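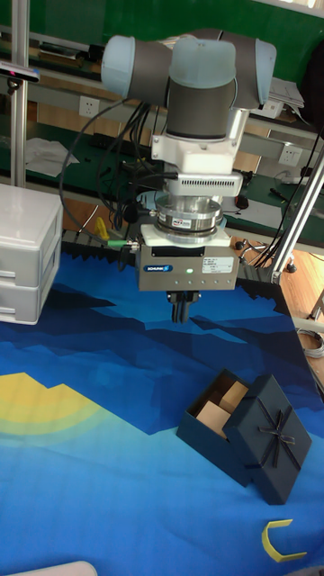
The Navy Box on the Mountain Mat

Gallery by Zuleica Cavalcanti

I have a soft spot for gift boxes with a proper separate lid. You get the little pause when it comes off, and then you have two nice things on the table where there used to be one! This gallery is all about a dark navy box with a ribbon bow, set out on the bluest mat I know. I've kept boxes since I was a kid (my shelf is up to nearly 473, if you let me include the tiny ones that earrings come in) and navy is still the color I reach for first. It makes tan paper, kraft card and bare wood look warm, and it doesn't show fingerprints the way black does.

Open box, lid at its side

The lid leans up against the right side of the base in all four views, and I love it that way. Laid flat, a lid turns into a coaster. Tipped up, it shows off the bow, and this bow deserves it – thin dark ribbon on a dark lid, very quiet, with everything depending on the shape of the loops.
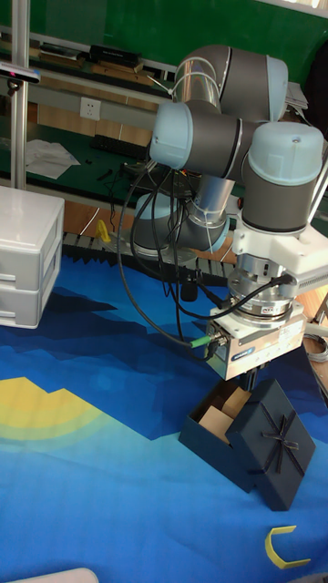
If you tie your own, go easy on the width. I bought a 14-yard roll from Costache in February, the narrow satin in midnight, and I'm still cutting from it. Wide ribbon on a small square lid looks like a hat. A thin one can cross on the diagonal and still leave plenty of navy to look at, and the tails can go wherever they please. Mine always take a few tries before the loops match, and I've stopped minding.

Tan pieces and a bit of yellow

Look in the box for the tan pieces sitting at their different angles, one higher at the back and the other tipped toward the front. Then look down near the bottom right of the mat for the yellow C. Such a small thing, and it picks up the yellow of the sun all the way over on the left! The white drawer unit stands on that side too, two drawers high.

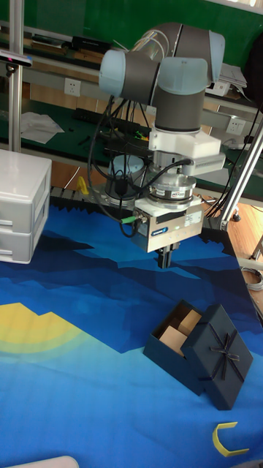
Yellow and navy is a pairing I come back to every year. Last winter I wrapped 13 small presents in navy paper from Adard with one mustard-colored tag on each, and they looked so good in a pile that I was sorry to hand them out. Tan helps the two get along. Plain brown card does the job, and so does a wooden block or a handful of paper shred.

The mat

Mountains in dark navy along the top, lighter blues underneath, and a big yellow sun with a pale green glow at the left edge. It's all angles and facets apart from the sun, so your eye goes straight to that round shape and then wanders back across to the box.
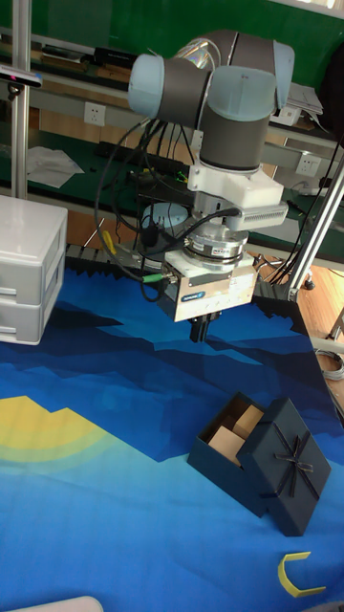 I like a printed surface under a plain box, and a plain surface under a printed one. My Zisaleck boxes, with the leaves all over them, only look right on bare wood. The Remis ones are solid colors and will sit happily on stripes, maps, flowers, whatever you have. Next up is a gallery of round boxes – there's a red one with a rope handle that I can't wait to show you.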